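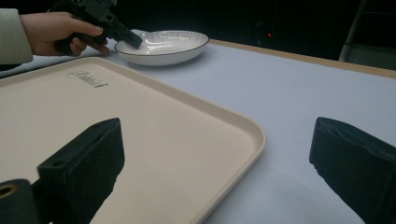
White bowl with the dark rim, cream tray in front.

25 January 2019

Glaze crazing, part 2

I went back to the crazing problem over the holidays. Crazing is the network of fine cracks that forms when a glaze shrinks more than the clay under it. The glaze ends up in tension and eventually lets go. A plate can leave the kiln clean and start pinging on the shelf weeks later.

The plates in my last post were secondhand stoneware from a shop in Clarkton, sold as Lakiler seconds. Six of them had visible lines. I wanted to know whether the others were sound or just slow.

The test is simple. Freeze the piece overnight, then pour boiling water into it over a sink. Dry it, wipe food coloring across the surface, rinse, and look at it under a strong lamp. Two cycles were enough for most of mine. Wear gloves and eye protection - a bad piece can split.

Results so far: the flat plates all failed. The deep ones passed, which I did not expect, as they look like the same glaze. My guess is a thinner coat on the steeper walls. Thick glaze crazes more readily, and it pools on flat surfaces.

I keep the crazed plates for dry things now. Bread, fruit, keys. The cracks hold moisture and stain, and tea gets into them within days. Soaking in oxygen bleach lightens the stain but does nothing for the glaze.

Next I want to try the same test on the Brornis mugs. They were fired by a different pottery and have 57 stamped on the foot, and I still have no idea what it refers to. That will have to wait until April, when I get my freezer space back.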